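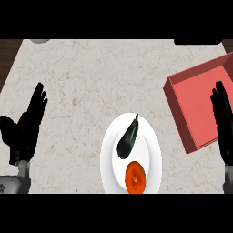
最后一罐

三月里，特拉姆登的雾要到上午十点才肯散。埃莉萨·桑纳每天就在雾里开店门，先把铜铃铛扶正，再去后间烧水。这铺子是杜尚·帕夫洛维奇留给她的，连同一本记得密密麻麻的账簿，和一架子贴了手写标签的茶罐。老先生退休以后搬去了梅德拉诺，跟女儿一家住，说那边的水软，泡什么都好喝，只是没有人陪他讲茶，讲给外孙听，外孙听两句就跑去追鸽子了。

账簿上有214个名字，都是按月收茶的老主顾。埃莉萨接手那年，名字还剩不到一半是活跃的，其余的有的搬走了，有的改喝咖啡，也有的再也不会回信了。她一个都没有划掉。她想，杜尚既然没划，那总有他的道理，何况划掉一个名字又省不下多少墨水。

那天早上进来的第一位客人是个高个子女人，灰白头发，围巾绕了两圈，进门先在垫子上把鞋底蹭了又蹭，蹭得埃莉萨都有些过意不去了。

“我找一种茶，”她说，“可我不知道它叫什么。”

这种客人埃莉萨见得多了，心里反倒高兴起来，搬了把椅子请她坐。女人叫海兹伦·斯托高，从锡尔内尔坐了一夜的船过来。她说她母亲从前每个月都会收到一个小纸包，寄自特拉姆登，里面的茶叶颜色很深，泡出来有一股烤梨子的味道，梨皮烤得微微发焦的那种。母亲每次只泡一小壶，坐在窗边慢慢喝，谁也不许跟她说话。纸包上没有店名，只有一个蓝色的戳，戳的是一只水鸟。

“水鸟。”埃莉萨重复了一遍，转身去翻抽屉。杜尚的抽屉是个奇妙的地方，麻绳、断了柄的茶匙、过期的船票，什么都有。翻到最底下，她摸出一枚木头戳子，在废纸上按了一下，早就没有墨了，只压出一个浅浅的印子，长脖子，细腿，一只脚收着。

海兹伦看了很久，把围巾松开了一圈。

茶却没有那么好找。架子上烘焙过的茶有好几种，埃莉萨一样一样泡给她尝。第一种太烟，第二种是栗子味，第三种她闻了闻就摇头，又怕失礼，还是喝完了。水烧了一壶又一壶，窗上蒙起一层白气，面包房的日夫科·穆伊奇来送午饭的圆面包，见有茶喝，便也不走了，靠在柜台边上发表意见，说每一种都好，说得毫无用处，可是屋里因此热闹了不少。

“你该写信问问杜尚。”他嚼着面包说。

“他耳朵不好，可有电话。”埃莉萨说着就去拨了。

电话那头吵得很，有鸽子，有孩子，还有杜尚的大嗓门。他听见“烤梨子”三个字，忽然就安静了。

“那是伊图拉山上的茶，”他说，“亚斯米娜·阿塔纳索夫家的。她家的炭焙房就挨着梨树林，火里添的是修剪下来的梨枝。一年只出70斤，我留两斤，分给一位锡尔内尔的太太。后来亚斯米娜做不动了，焙房就关了。”他顿了顿，又问：“那位太太，她还好吗？”

埃莉萨看看海兹伦，海兹伦轻轻地摇了摇头。

“她女儿来了。”埃莉萨对着话筒说。

杜尚那边过了好一会儿才有声音，说：“账簿后面那块搁板，往外抽。抽的时候往上抬一抬，不然卡住。”

搁板后面有一只扁扁的锡罐，没有标签。埃莉萨捧出来，盖子紧得很，还是日夫科用他揉了半辈子面的手给拧开的。罐底剩着薄薄一层茶叶，也就够泡一小壶。放了这么些年，埃莉萨不敢说还有什么滋味，陈茶这种东西，有的越放越醇，有的放着放着就只剩下纸味了。她把这些话老老实实地讲给海兹伦听，问她是想带回去，还是在这里喝。

海兹伦想了想，说：“在这里吧。你们也一起。”

于是埃莉萨把三只小杯子烫过，水滚了以后略放一放，慢慢地冲下去。茶汤是很深的琥珀色，头一泡几乎没有什么香气，日夫科张了张嘴，被埃莉萨看了一眼，又闭上了。第二泡倒出来，那味道才不慌不忙地浮上来，先是木头，然后是一点点甜，再往后，海兹伦就把脸转向了窗子。

他们谁也没有说话。外面的雾已经散了，有人推着自行车从门前走过去，铜铃铛被风带得晃了一晃，没有响。

喝到茶色发白，海兹伦才站起来，要付钱。埃莉萨不肯收，她就在账簿前弯下腰，借了支笔，在最后一行写上自己的名字和锡尔内尔的地址。

“每个月寄一包，”她说，“什么茶都行，你替我挑。”

日夫科回去揉他的面了。埃莉萨把那枚水鸟戳子洗干净，搁在窗台上晾着，下午出门去买了一瓶蓝墨水。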